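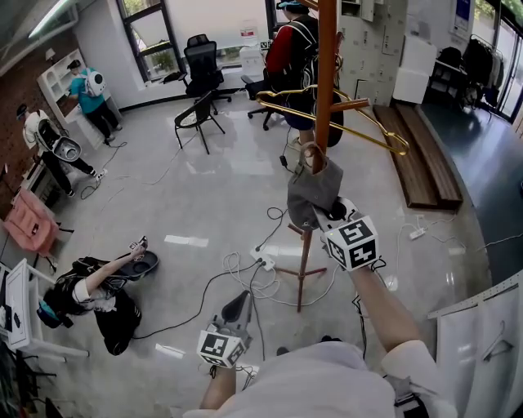
Coat stand with the gray cap on one of the lower pegs

Forum > Home & Hallway > Coats, Hats and Shoes
Last updated: January 24, 2024
3 min read

saimi_p
Hello all! We're finally doing something with our front hall and I've gone back and forth between a freestanding wooden coat stand and a row of wall hooks. The hall is narrow, the walls are old plaster, and we're a family that owns far too many hats. I do love the look of a stand — my grandmother had one and I can still picture her scarves on it — but my husband thinks it'll tip over the first winter. Thoughts?

EvanderL
Your husband has a point, I'm afraid. We had a Tikano stand for years and every time the kids piled their parkas on one side, down it went. I put up hooks in July and haven't missed it. Find the studs, screw a board across, hang whatever you like.

anwara.s
I'd disagree with Evander a little (sorry!). Ours has splayed legs and has stood through ten winters of heavy wool. You do have to balance it, so big coats go on opposite sides and hats go down low. And you can take it with you when you move, which we've done twice now.

EvanderL
Fair enough, though I've met my kids and balancing isn't going to happen.

jamila_m
Saimi, do watch the length of the pegs. Short ones are fine for caps but a thick coat slides right off, and then you're picking it up every evening. I paid 198 for an Ivska and ended up putting my nicest jacket on a hanger instead.

saimi_p
Oh, that's so helpful, thank you both! Anwara, how wide is the base on yours? I've got 20 inches beside the door and not a bit more.

anwara.s
Wider than that, I'm sorry to say. Let me measure it tonight and I'll post back.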